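Gripper test operator (casual, fixed term)
Mundeck Handling Trials
Apply by the end of April

Mundeck is looking for three casual operators to help us compare robot grippers on everyday soft goods. The work runs for one season at our bench on Prellia Street, with a possible extension if the second round of testing goes ahead.

We test other people's hardware. Manufacturers and research groups send us grippers, wrist cameras and controllers, and we run them all through the same set of handling tasks and write up how they went. The current round is for Gorkine, who want to know how their two-finger parallel gripper compares with a softer three-finger model on bags, pouches and clothing. Both are fitted to the same arm, with a small camera at the wrist.

The object set has 139 items. Most of them are things you would find in a hall cupboard or a school bag: pencil cases, tea towels, wash bags, beanies, lunch bags. Fabric items are the bulk of it, as they fold and sag and rarely sit the same way twice.
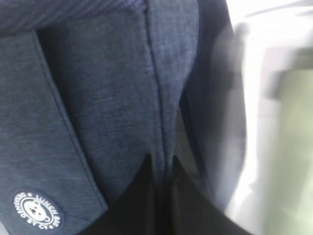 Wrist camera view, close in on a navy lunch bag from the soft goods set.

What you would be doing

You would drive the arm by hand controller through short tasks such as picking up a bag by its handle, turning it over, opening a flap or placing it in a tub. Each task is repeated with each gripper. A full run sheet is 49 tasks and takes most of a shift, breaks included.

Between tasks you reset the object to its starting position on the mat, check that the camera is recording, and enter a result. We use four results: done, done with a slip, dropped, and not attempted. There is a comment box as well, and we do read it. "Left finger caught the lining" is a useful comment. "Bad" is less useful.

You would also swap grippers at the changeover. It is four bolts and one cable, and you will be shown how. After each swap there is a short calibration, then a repeat of the first task on the sheet as a check.

At the end of the shift you copy the recordings to the store, wipe down the finger pads and put the objects back in their numbered tubs.

What we need from you

- Steady hands and patience with repeated work
- Good enough eyesight, with glasses or without, to judge depth on a monitor
- Clear written notes in English
- Able to stand or sit at a bench for up to two hours at a stretch
- Able to lift 10 kg

You don't need a degree or any background in robotics. Past operators have come from sewing, warehouse work, dental nursing and gaming. If you have used a teleoperated arm before, tell us which one, but it won't put you ahead of someone who hasn't.

Left-handed applicants are welcome. The controller can be set up for either hand.

Hours and pay

Shifts are 8.30 am to 1 pm or 1.30 pm to 6 pm. We ask for at least three shifts a week. The rate is the casual technical rate, paid fortnightly, and training is paid at the same rate. Training takes two shifts, the first on the Panagiotou controller with the arm slowed down, the second at normal speed with someone beside you.

The bench is on the ground floor with step-free entry from the car park. Bike racks are at the rear. There is a kitchen with a fridge and microwave. Please wear closed shoes, tie back long hair and leave rings and lanyards in a locker while the arm is on.

How to apply

Send a one-page resume and a few lines on why the work would suit you to Larasati Tuhumury, trials coordinator, at 221 Prellia Street. Put "Gripper operator" in the subject line or on the envelope. We don't need a cover letter.

Short-listed people will be asked in for a 40-minute trial at the bench, which is paid. You will have a go at five tasks with each gripper and fill in a result sheet. We look at the notes as closely as the driving.

Questions about the equipment can go to Sombat Kaewmanee, who runs the bench - mornings are best.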